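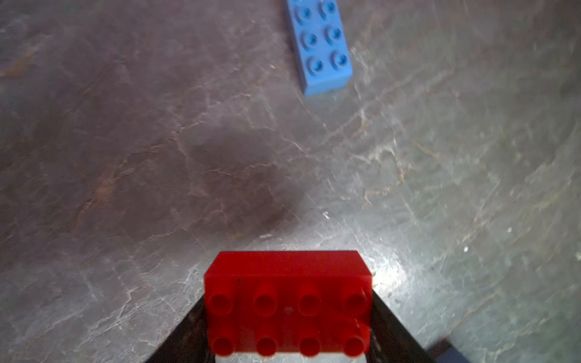
Red block in the fingers, light blue one further up. Bench as it stands under draft rule 3.

Trila Robotics Forum > Bench practice > Draft handling rules, please argue now and not in August

Posted in July by gritty_bearing
Print this thread | E-mail this thread

gritty_bearing wrote:
The draft bench rules for pick and place work are up in the shared folder. There are 11 of them, down from 38, and I would like some credit for that. The old sheet had a rule about where to put your tea and another rule about rule numbering.

The ones I expect trouble over:

Rule 3. The work surface is whatever it is. No covering it with plain card to make the vision happy.
Rule 5. Anything within reach of the arm is part of the run and goes on the run sheet, even if the task never touches it.
Rule 6. Grip building blocks across the short ends or the long sides, your choice, but write down which, and stick with it for the whole batch.
Rule 9. Hands stay out until the fingers are open AND the arm is parked. Both. In that order or the other, I'm not fussy.

Comments by the end of the month. Silence will be treated as adoration.

torque_of_the_town wrote:
Rule 3 is going to cost us. Have a look at that stone pattern. Veins, rusty streaks, little white specks, and a glare spot right beside the red block that you could land a plane by. I spent most of a winter getting a detector to stop finding blocks in a benchtop and I'd rather not spend another.

Plain grey mat. Matte. Eleven dollars. Done.

(Yes I know, 11 rules, 11 dollars, it's a sign.)

gritty_bearing wrote:
And then the thing goes to somebody's kitchen and has a nervous breakdown at the sight of a splashback. We did the plain mat for the whole first batch, 348 runs, and the policy was a genius right up until the mat got moved for cleaning.

torque_of_the_town wrote:
So train on the mat first and the ugly bench second. Walking before running. I didn't say mat forever.

kelpie_kinematics wrote:
Agree with torque on the order of things, disagree on the glare. The glare is a lamp problem. Move the lamp or stick a diffuser on it and leave the bench alone. At the moment the brightest thing in view is a patch of nothing just off the block's top right corner, and any camera with auto exposure will be pulled about by it as the arm moves.

I'd add a line to rule 3: surface stays as is, lighting gets checked from the WRIST view before the first run, not from where you're standing. It always looks lovely from where you're standing.

gritty_bearing wrote:
Stolen, going in as 3a. It keeps the count at 11, which matters to me more than it should.

spare_fuse wrote:
Question on rule 5. Dark navy thing, bottom right, past the finger. Only a corner showing and it's blurry. Does that go on the sheet?

gritty_bearing wrote:
Yes.

spare_fuse wrote:
As what?

gritty_bearing wrote:
As "dark navy object, lower right, partly in view". The sheet wants to know it was in view. It doesn't need its life story.

spare_fuse wrote:
Righto. I only ask because the old Widelora form had a dropdown and the dropdown had four choices and one of them was "banana".

overtravel wrote:
I'm going to be the grump. Rule 5 is unworkable as written. "Within reach of the arm" on our setup takes in the shelf, the window sill and, with a bit of ambition, the door. You will get sheets a page long and people will stop reading them, then stop filling them in, and then we're back to the old sheet with better typesetting.

Make it "visible to any camera at the start of the run". You can check that by looking at a screen. Nobody is going out there with a tape measure.

kelpie_kinematics wrote:
Visible at the start misses things the wrist camera only finds when it gets down low, though. Half the clutter turns up on the way in.

overtravel wrote:
Visible at any point, then. But whoever reviews the footage adds it, not the operator. The operator's got enough on.

gritty_bearing wrote:
I don't love splitting it between two people. In my experience a job shared by two people is done by the third. I'll think about it. Reach stays in for the safety section regardless, because the arm doesn't care what the camera can see.

torque_of_the_town wrote:
Fair. Can live with that.

pinch_point wrote:
Rule 6. I want it stricter. "Your choice" is how we got the batch from Akpalu Street where every second operator gripped differently and the policy learned to hover over the block looking thoughtful.

With the two-finger Jasura I'd say: blocks of this shape, two rows of four, get held by the ends only if the opening comfortably allows it, otherwise by the long sides. Fingers level with each other. If one finger touches first and shoves the block along, that's a regrasp and it gets marked as one. Presently people call that "centring". It is not centring, it's nudging with good PR.

kelpie_kinematics wrote:
Strong disagree. Variation is the point. If everyone grips the same way you've got a very expensive stamping press.

pinch_point wrote:
Variation between batches, sure. Variation inside a batch with nothing written down is just noise with a kettle nearby.

kelpie_kinematics wrote:
Then the fix is writing it down, and rule 6 already says so.

pinch_point wrote:
It says so politely. I want it said rudely.

gritty_bearing wrote:
Splitting the difference: grip still your choice per batch, regrasps must be marked, "centring" is struck from the vocabulary. Also adding that the studs get a mention if they're facing the camera. They look nothing like a smooth side and it's come up before.

spare_fuse wrote:
Do scuffed blocks get retired? The red one has a few pale marks between the studs, mostly to the right. The old sheet said replace at first visible wear. I went through a lot of blocks. My nephew did very well out of it.

overtravel wrote:
Keep them. Retire for cracks or if the fingers start slipping. Scuffs are free variety.

pinch_point wrote:
For once I agree with overtravel. Please print this thread.

torque_of_the_town wrote:
Rule 9, quickly. "Fingers open and arm parked" – what counts as parked? On Widelora the status goes to PARKED when the command is sent. Not when the arm gets there. I've seen somebody reach in on the strength of a green word while the arm was still on its way.

gritty_bearing wrote:
That's a good catch and I'm annoyed I missed it. Rewording: "stopped at the park position, confirmed by eye". The green word can have its own opinion.

overtravel wrote:
And the enable switch off before anyone resets the blocks. Eyes are fine, but I've met our eyes at 4 pm.

gritty_bearing wrote:
Agreed, in. Next draft goes up tonight. Rule 3 stays, torque gets a mat trial on the side bench with its own batch number, and rule 5 is still open. Overtravel, if you want the camera wording, write it out properly and I'll put the two versions next to each other.

overtravel wrote:
You'll have it by lunch. It will have sub-clauses.

gritty_bearing wrote:
It will not have sub-clauses.

Recent in Bench practice
Wrist camera lens cleaning, how often is too often
Jasura fingertips: pads on or pads off
Widelora PARKED status, is this a bug or a philosophy
Run sheet template (old, do not use)
Run sheet template (old, still in use)
Lamp diffusers that don't melt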